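Undosska Puts Its Franchise Offer on Hold Until the Numbers Stand Up

Shares 2 | Comments 2

Sep 21, 2024 – Undosska, the company behind the Famier chain of parcel and small-business service shops, will stop signing new franchisees while it rewrites the agreement it has been selling since it opened to outside owners. The company has also withdrawn its prospectus, including the earnings illustration on the second page, which several current owners told us they had never come close to matching.

Most franchise announcements promise a proven system and a supportive family. We have put out a few of those ourselves. Having gone back over them with our own store accounts open on the desk, we don't think all of the claims hold up, and we would sooner say so before another person remortgages the house on the strength of them.

The review began in June, after a prospective owner asked how many of our shops had paid their operator a wage in the first year. We couldn't answer. Head office collected sales figures from every location but had never asked what was left once rent, wages and our own fees were paid. Sales had been used as a stand-in for success in every brochure we printed, and a shop can have cheerful sales and still be going backwards.

"I've sat through the pitch from both sides of the table," said Sachiko Arai, managing director of Undosska. "When I was buying, I wanted somebody to tell me which shops had closed and why. Then I ended up running the company and found we didn't have that written down anywhere. I'm sceptical of any franchisor that can't produce the list, and for a good while that was us."

What changes under the new agreement

The revised agreement will be released in draft to existing owners first. They will have the chance to mark it up before anyone outside the network sees it.

The marketing levy will be paid into a separate account, with a yearly statement showing where it was spent. Until now it has gone into general revenue. We have always said it was spent on marketing, and owners have had to take our word for it.

Territories will be drawn on a map attached to the contract. The current wording grants a "reasonable catchment", a phrase our own staff have interpreted in different ways depending on who was asking.

Owners will be able to buy packaging and shelving from any supplier that meets a published standard. The preferred supplier program stays, but it becomes optional, and any rebate the company receives from a supplier will be disclosed to the owners who bought from it.

Closed and resold shops will be listed by suburb, with contact details for former operators who agree to be called. Prospective owners will be encouraged to ring them without a head office representative on the line.

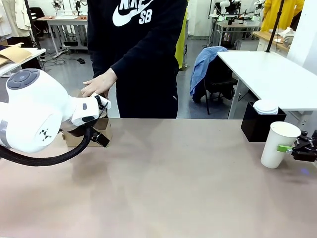 A small cardboard box on the tabletop.

A word about technology claims

Franchise brochures in our sector have become thick with talk of platforms. Ours was no exception. It described Ploltel, our booking and counter software, as a tool that would "transform store economics". The owners who use it every day describe it as a decent till with a calendar attached. It prints labels, keeps a customer list and sends reminders. We have seen no evidence in our own accounts that it lifts profit, and the phrase has been removed from everything we publish.

The monthly software charge will be shown as its own line on each owner's statement. At present it is folded into the service fee, which makes it hard for anyone to judge whether it is worth paying. Some owners may look at it and decide it isn't. That will be a useful thing for us to learn.

We have also been asked about Su, the smaller kiosk format mentioned in trade press earlier this year. Su has not been tested for long enough to be offered to anybody. The company is running it at its own expense and will not take deposits or expressions of interest. Anyone who has been approached about a Su kiosk by a broker should contact us, as no broker has been authorised to sell one.

What it will cost

An owner opening a Famier shop has been quoted a fit-out price that left out signage, the lease bond and the first order of stock. The new disclosure document will list these separately. It will also include an application fee of $648, which covers outside review of the applicant's business plan by an accountant of the applicant's choosing. The fee is refunded if the applicant decides not to proceed.

Existing owners who want independent advice on the draft agreement can claim up to $2,000 toward it from Undosska. The adviser will act for the owner, and the company will not ask to see the advice.

Arai said she did not expect the changes to win much applause. "A press release is a poor place to prove anything," she said. "Owners have heard promises before. They should wait for the document, read it with somebody they're paying themselves, and give us a hard time over whatever's missing."

Applications already lodged will be returned with any money paid. Applicants may reapply when the new documents are out, though the company has not set a date and will not be rushed into one by the exhibition season. Undosska has given up its stand at the franchise expos it had booked.

Shops already trading are not affected by the pause. Opening hours, services and prices stay as they are, and staff remain employed by their local owner.

About Undosska

Undosska owns the Famier brand and franchises it to independent operators. Famier shops handle parcels, printing, mailboxes and packing for households and small firms. The Ploltel software is supplied to all Famier locations.

Media and owner enquiries should be directed to the office of the managing director. Owners wanting a copy of the draft agreement should request it through their usual store contact.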